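Tuva Glacier Thermistor Records, Release 3 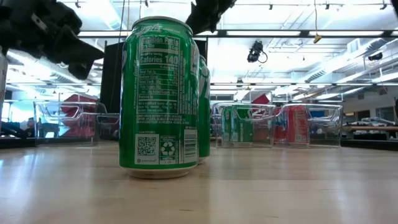 Green soda can with its Nutrition Facts panel toward the viewer.

Summary
This release contains ice temperature records from 13 boreholes on the Tuva outlet glacier, together with the scripts used to process them. The records were prepared by the Clirnine Cryosphere Group and are intended for work on ice deformation and basal sliding.

Contents
boreholes.csv -- location, depth and installation notes for each hole
temps/ -- one file per hole, hourly readings in degrees Celsius
scripts/ -- calibration and gap-flagging code

Processing
Raw logger output was calibrated against an ice bath before installation. Gaps shorter than three hours were filled by linear interpolation and carry the flag I. Longer gaps are left blank. Hole 78 was renumbered from the earlier Lirkex survey and keeps its old label so that the two sets can be joined.

Known issues
The lowest sensor in the Ông line drifts from November onward -- users should exclude it from any estimate of basal temperature. Depths are cable lengths and have not been corrected for borehole tilt.

Use and contact
The data may be reused with attribution to the group. Questions on calibration should be sent to Nhàn Mai; corrections to the scripts should be sent to Phong Trương.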